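Search this site Go

Care homes session, speaker notes — Dilruba Sultana

Start with hand washing. Ask who has a sink staff can reach without crossing the lounge. Wait for hands.

Then Marikar trial — 4 homes, grab rails and door plates, swabs taken in December. Don't read out the table, its in the handout.
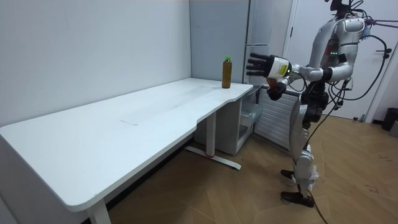
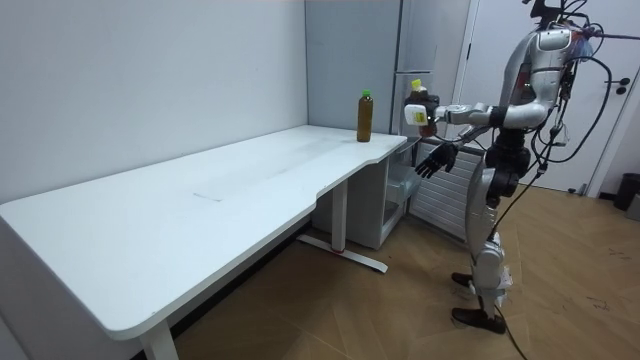
Costs next. Coated rails cost more up front, say so early. Mahfuz has the invoice figures if anyone pushes. Cleaning rota stays the same!! Coating does not replace wiping down. Repeat that.

Night staff point — shift change at 13 homes, gloves runing out by 4 am. Skip if short on time.

Questions, then coffee.

Contact: Esis training desk | © Esis | Back to top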